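4.2 Sorting foam letters onto plates

Second activity in the Andance set. Foam alphabet letters, small, the bath-toy sort, go from a loose pile in the middle of a table onto round plates. Chosen because teachers in the Hukurbridge classrooms already do something close to it with early readers, and because the letters are cheap and easy to replace when they go missing. They go missing a lot.

Materials. Three plates, round, raised rim, flat center. Flat center matters more than we expected: in the pilot we used bowls and the letters slid down on top of each other, so you couldn't tell a finished sort from a heap. Table covered with plain brown paper, smooth side up. The paper cuts glare and keeps the colors readable. We tried a printed cloth first (Bidton room) and dropped it within a day, the pattern swallowed the smaller letters.

Sort rules. We kept three: by color, by vowel or consonant, and by shape of stroke (straight, curved, mixed). Color is the easy one and was always given first. Stroke shape is the one people argue over. Is J curved or mixed? We called it mixed. G also mixed. Full list in the appendix, with the two letters we changed our minds about. Each rule was run 15 times with a fresh scatter, and a sort counted as done when the paper between the plates was clear.

Scatter. Letters dropped from a cup onto the middle of the table, then left alone. No straightening. Some land on edge, some face down, some overlap. Face-down letters turned out to be the main source of trouble in the stroke rule, as N and Z look alike once you lose which way is up, and a flipped S is still nearly an S. We did not correct for this. Total placements over all rules and rooms came to 2,600, short of the 3,000 planned, becuase the last 7 sessions at Bidton were cancelled.

The starting layout is in Figure 4, letters still clustered near the center and the plates, a pale green and a blue one among them, set out on the paper. 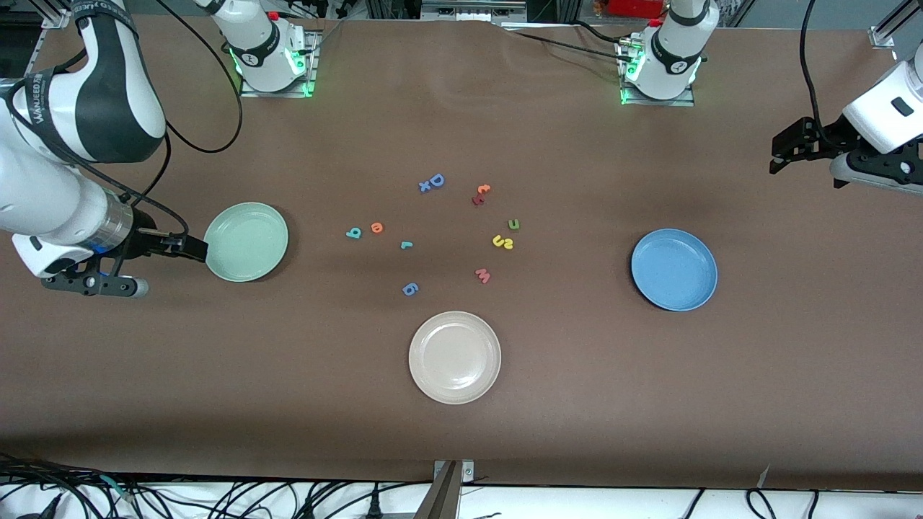
Figure 4. Foam letters and plates before a sort.

Weerakoon objected at review that a loose cluster makes the first few picks harder than the rest, and that the mean time per letter therefore hides two different jobs, untangling and placing. Fair point. Times in Table 3 are now split, first four letters and remainder. The gap is widest for the color rule, where placing is quick and untangling is most of the work. For stroke shape the gap nearly disapears, all the time goes on deciding.

Last updated 28 November 2024

Comments

Would foam thickness change the untangling times? Ours are the thick kind and hardly overlap at all.

J is curved. I will not be moved on this.

Is the appendix list up somewhere? The link gives me section 5.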